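Teleoperated demos in sim: wrist camera, bench camera, or both?

Started by tallowbench, 4th February
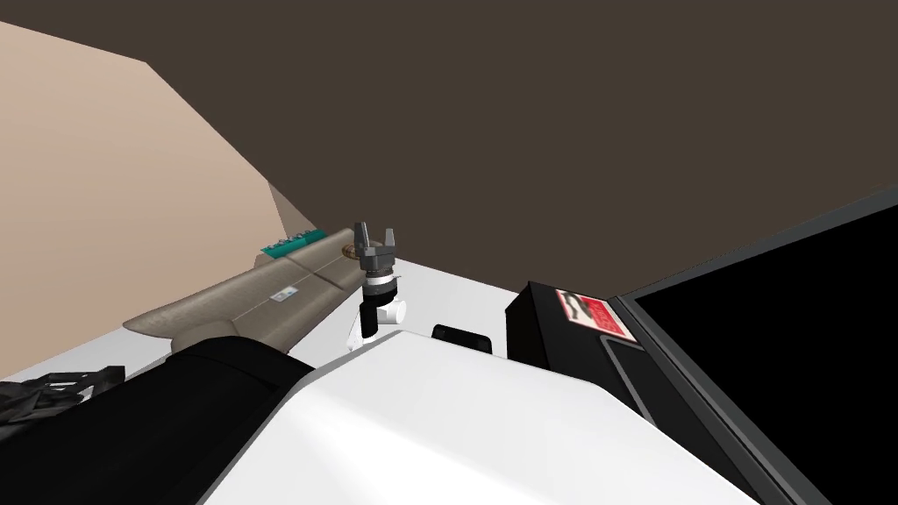

I've been recording demonstrations for a tabletop pick and place task for a few weeks now and I want to settle the camera question before I record any more. The arm is simulated, the operator is real. I drive it with a handheld controller, six axes plus a trigger for the gripper, and the logger writes joint positions, gripper opening and the camera streams. The policy gets trained on that afterwards with plain behavior cloning, nothing fancy.

So far I have 214 demonstrations of the same task, which is to pick one item from the clutter and put it down on the open part of the table. Object positions are shuffled every time. The policy reaches for the right thing most of the time and then closes the fingers short of it. It looks like a depth problem to me. I have been training on a view from fairly low down and behind some of the hardware, and I suspect it can't tell how far away the target is.

Three things I'd like opinions on:

Do you train on one view or several?

Do you let the operator see more than the policy sees?

Do you keep demos where you missed the grasp and went back for it?

I use Trukitz for recording, if that matters.

----

pelmet_k

Short on the grasp is nearly always one of two things: depth, like you say, or the gripper signal being out of step with the arm. Check the second one first. In my setup the trigger was logged when I pressed it and the arm position was logged when the arm got there, so every close command came early in the data. The policy learned to close early. I shifted the gripper channel by a few steps and the problem was gone without recording anything new.

On cameras, two views minimum. One fixed, one on the wrist.

----

tallowbench

I hadn't thought of the timing. I'll plot the trigger against finger position tonight and see.

----

Dorrit_M

I'm going to disagree with the two views minimum. I've trained the same sort of task from one fixed view and it works if the view is good. The picture in the first post isn't a good view. There's a big white shape filling the bottom of it, the arm is small and far back, and the fingers are dark gray against dark brown. I had to look twice to see that the gripper was open. If I can't read the finger gap in a still, I wouldn't count on a network reading it after you shrink the image down for training.

Move the camera up and off to one side before you add another one. More views means more to go wrong, and if you ever take this to a real bench you'll have to match every one of them.

----

pelmet_k

Moving it up fixes the blocking. It doesn't fix depth. From above you trade not knowing how far for not knowing how high.

----

Dorrit_M

Which is why I said up and to one side. From a corner you get some of both. I'm not saying one view is better than two, I'm saying a bad view plus a wrist camera is still a bad view, and the policy will lean on whichever stream is easier during training. Mine leaned on the wrist camera so heavily that it ignored where the target was and drifted until something came into sight.

----

Lærke Lund

We went through this at Vídalín with a real arm. What helped us most was making the operator drive from the policy's cameras only. Before that the operators stood beside the table and used their own eyes. The demos looked very smooth. The trouble was that they were reacting to things the cameras didn't show, so there was nothing in the images to explain the motion. When we put them behind a screen the demos became slower and uglier and the trained policy got better.

It also answers your camera question quickly. If you can't do the task from that view, you'll know within ten minutes.

----

tallowbench

Ouch. I drive with a free camera that I orbit around while I work. None of that gets logged.

----

Lærke Lund

Then I would try that first. Lock your viewer to the logged stream and do a handful. Don't train on them, just see how it feels.

----

gantryman

Unpopular view, but I wouldn't teleoperate this at all. It's sim. You know where every object is. Write a scripted grasp, add some noise, and generate as many demos as you like overnight. Handheld control makes sense on hardware where you have no choice.

----

Þórey Grímsdóttir

That depends on the objects. A scripted grasp is easy on a box. The long taupe thing in that picture has a flap spreading out at one end and a groove across it, and I wouldn't want to write grasp rules for it. A person looks at it and picks a place to grab. That choice is what you are recording.

If everything on the table were blocks I'd agree with you.

----

gantryman

You can sample grasps and throw out the ones that fail. It's a solved step, Stostach does it for you from the mesh.

----

Þórey Grímsdóttir

I've used Stostach. It gives you grasps that hold. It doesn't give you grasps that a person would choose with the neighbors lying right up against the target, and half of mine came in through another object. I ended up filtering by hand for longer than it would have taken to drive them.

----

gantryman

Fair enough on clutter. I still think mixing is worth a try: scripted for the easy items, by hand for the rest.

----

Dorrit_M

Mixing has its own problem. Scripted paths are straight and constant speed, human ones aren't, and the policy averages them into something that is neither. If you mix, slow the scripted ones and vary the approach.

----

pelmet_k

Nobody has answered the third question yet. Keep the misses, as long as you recovered. Without them the policy has never seen itself in the wrong place. I would trim out the parts where you sat still thinking, though. Long pauses teach it to pause, and then it never gets going again.

----

Lærke Lund

Agreed on the pauses. On misses I'd be more careful. We kept all of them at first and the policy learned to miss and retry as if it were part of the task. Now we start some demos from a bad position on purpose, with the fingers already too low or off to one side, and record only the way back. You get the correction without the mistake in front of it.

----

pelmet_k

That's cleaner, yes. You could get the same from the existing data by cutting each one at the point where the operator starts to back off.

----

Lærke Lund

If you can find that point reliably. We couldn't, and we weren't going to do it by eye.

----

tallowbench

Back with some results.

Timing: pelmet_k was right, at least in part. The trigger leads the fingers by 3 steps in every file I opened. I shifted it and retrained on the same data. It still stops short, but less, and it now picks up the smaller items fairly often. The big one it still mostly fumbles.

Viewer: I locked my view to the logged camera and tried to do the task. I couldn't. I closed on air over and over, and always short, same as the policy. Whenever the arm came down behind that white part I was guessing. So I think that settles it for the current camera.

Plan is to move the fixed camera up to a corner as Dorrit_M says, lighten the background so the fingers show up against it, add a wrist camera, and re-record with the viewer locked. I'll train with and without the wrist stream so there is something to compare.

----

Dorrit_M

Before you re-record, can you replay the old ones? If you logged joint positions and the starting state you can play them back and render from any camera you want. You'd keep all the old data.

----

tallowbench

I have the starting states. I'd assumed replay would drift.

----

Dorrit_M

It does if you replay the commands. Set the joint and object poses directly for each step and render only. If you didn't log object poses you'll have to run the physics and drop the ones that end up somewhere else.

----

Þórey Grímsdóttir

Careful though, those were driven with the free camera. Replaying gives you a new view of the same motion, but the operator was still looking at something the policy won't see. Lærke's point stands for those.

----

Dorrit_M

It's less of an issue if the new view shows everything the operator was using. I'd render them anyway and treat them as a separate set.

----

Lærke Lund

I'd do the same. Pretrain on the old ones, finish on the new ones. Dolerport has an option to weight sets differently if you don't want two stages.

----

tallowbench

Object poses were logged, so I'll render without physics. Wrist camera gets rendered in the same pass. I'll record the new set with the viewer locked once I'm used to driving that way, I'm very slow at it so far.

One more question while I'm at it. What field of view do people use on the wrist? The default is quite narrow and I lose the target in the last bit of the approach.

----

pelmet_k

Wide enough that both fingertips are in view when the gripper is fully open. Start there and go wider if you still lose it.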